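Portable gas stove on a table with a cloth on it – bad idea or fine?

Posted in Small Kitchens & No Kitchens
Asked by plalley_lunch
17 September 2024
Viewed 1103 times

Our office in Plalley has no kitchen. It has a kettle, and a sign about the kettle. Since March a few of us have been making lunch on a portable gas stove, the one-burner kind with a square top and a knob on the front, on a spare table in the main room. We have a rectangular tamagoyaki pan for rolled omelets, a round frying pan for everything that isn't a rolled omelet, and a white tablecloth with triangles on it, which was bought to make the whole business look less like camping. 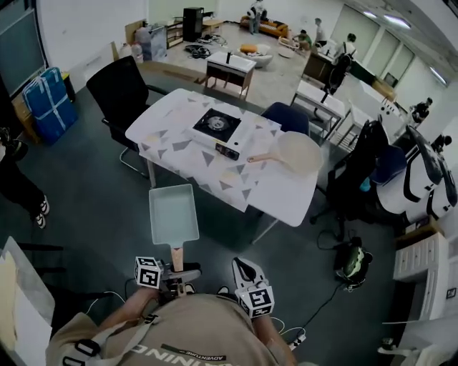

My worry is the cloth. The stove stands right on it. One colleague says it's fine because the stove has feet. Another says we'll be on the evening news. I'd like an opinion from somebody who doesn't also want an omelet.

Second thing, while I'm here. The rectangular pan is narrow and the burner is round, so the middle of the egg sets like a roof tile while the two ends stay soup. I've tried turning it up. This made a better roof tile. Is it the pan, the stove or me? The pan is a light green Aubert and wasn't expensive, if that helps the case against it.

I should add that moving lunch somewhere else isn't really on offer. The other rooms have carpet too, and doors that people like to close on you.

2 answers

brarnton_burner
20 replies accepted on this site

Take the cloth off. I know it has triangles. Take it off anyway, or at least fold it back so the stove stands on the bare table, and if the tabletop is something that marks easily, put a big ceramic tile or a metal baking sheet under the stove. Cloth slides, cloth bunches up, and cloth soaks up oil and keeps it. The feet on those stoves are short and they don't know what they're standing on.

Some other things, in no order:

Read the leaflet that came with it and see whether it's allowed indoors at all. Plenty of portable gas stoves are sold for outdoor use only, and if yours is one of them then the tablecloth is the least of it. If indoor use is permitted, open a window or a door to the outside every time, including in March, when your colleagues will complain.

Ask whoever runs the building. You won't enjoy the answer, but you'd enjoy the insurance company's answer less.

Don't use a pan so big that it hangs over the spot where the gas canister sits. Same goes for a big griddle, or two pans shoved together by somebody in a hurry. The canister gets hot and it is not supposed to.

Turn pan handles in over the table and away from where people walk. If yours are wood, keep them clear of the flame as well. Move the rolling chairs back before you light anything. Office chairs drift toward food, usually with a person on them. And keep bags and cords off the floor by the cook's feet, as there's no graceful way to trip while holding hot oil.

When lunch is over, let the stove cool, take the canister out and put the cap back on it. Stoves that live on a table get things piled on them – mail, lunch boxes, in our case somebody's scarf.

I can't help with the omelet. Mine are scrambled, some of them on purpose.

pramano_eggs

The previous answer is right about the cloth, so I'll do the egg.

It's mostly the heat. Rectangular pans on round burners are always hotter in the middle, and a thin pan makes it worse. Set the flame to medium-low and give the pan a couple of minutes before any egg goes in. While it warms up, slide it slowly forward and back over the burner so the ends get a turn. Keep doing that during the first layer too. You'll look like you're ironing.

Oil the pan with a folded paper towel held in chopsticks, thin coat, corners included. Then test it with a drop of egg. If it sizzles gently you're good. If it spits and goes brown, lift the pan off, count to ten and try again. Lifting the pan is much faster than fooling with the knob on these little stoves.

Thin layers. Pour in just enough to cover the bottom, pop the big bubbles, and start rolling while the top is still a bit wet. If you wait until it looks done it won't stick to itself and you'll have a stack of egg paper. Roll toward you, push the roll back to the far end, oil the bare part, pour again, and lift the roll so the new egg runs under it.
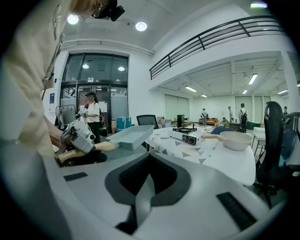 Your first roll will be ugly. It ends up in the center and gets covered by all the others, so save your best behavior for the last layer. When it's finished, tip it out and wrap it in a clean paper towel for a few minutes and squeeze it into shape. Cut it after that. Cutting it hot is how you get soup again.

Also, if you're feeding a whole office from one small pan, you are going to be standing there through most of the lunch hour. We gave up and did the first half in the rectangular pan and the rest flat in the round one, folded over. People ate it. One person asked for ketchup and we're working through that.

plalley_lunch replied:

Thank you both. The cloth is coming off before the next lunch and there's a baking sheet going under the stove. I've found the leaflet, in 20 languages, with the part about indoor use in print so small that two of us are taking turns with it. Will try the ironing.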